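Home | Features | Standards | Shop Floor | Back Issues | Subscribe

We use cookies to keep you signed in. Accept / Manage

Writing the grip rulebook

Thursday, half past eight, coffee still too hot. Ieva Bite has already thrown out a morning's worth of recordings. Wrong start pose. All of it.

She runs demonstration quality at Clarkia, which means she wrote the 6 page house rules for people who record tasks with hand-held grippers. Short doc. Took forever. The old one, inherited from Mosach, ran to 53 pages and operators just skipped to the pictures.

"If they can't remember it with both hands full, it's not a rule," she says.

So what's in it. Jaws open before you start. One plain work surface, nothing extra on it. Grip thin parts on a straight run, never on a bend. Sleeves down, cables clear of the wrists. Stop after 20 minutes, swap operators. And no fixing a bad take by carrying on, you mark it and go again.

That last one gets the most grumbling. Of 2,401 takes logged in October a good chunk were marked bad by the person who made them. Bite likes that. Her boss, less so.

Is there an outside standard for this? Bits and peices. Plenty on robot safety, not much on the humans doing the showing. Adomaitis, a parts supplier, now asks for a copy of the rules before it signs anything. Hemico wants them too, with a changelog. 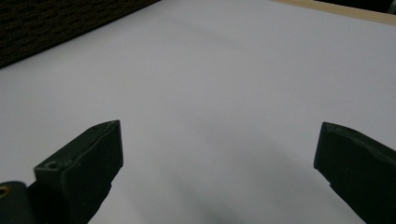
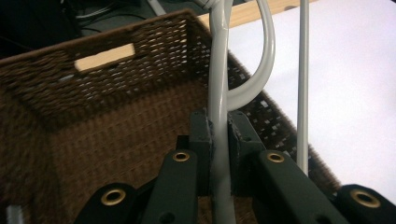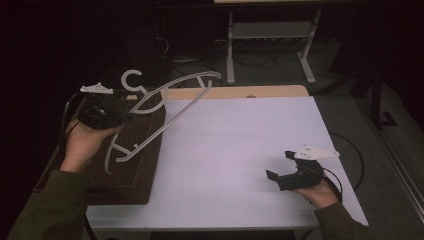 What goes in next

Wear limits, for one. When is a finger tip too chipped to use? Right now its a judgment call, and two shift leads will judge it two ways. Bite wants a gauge on every bench. Also a rule on lighting, shorter than this paragraph she hopes. Draft goes round to operators first, managers after.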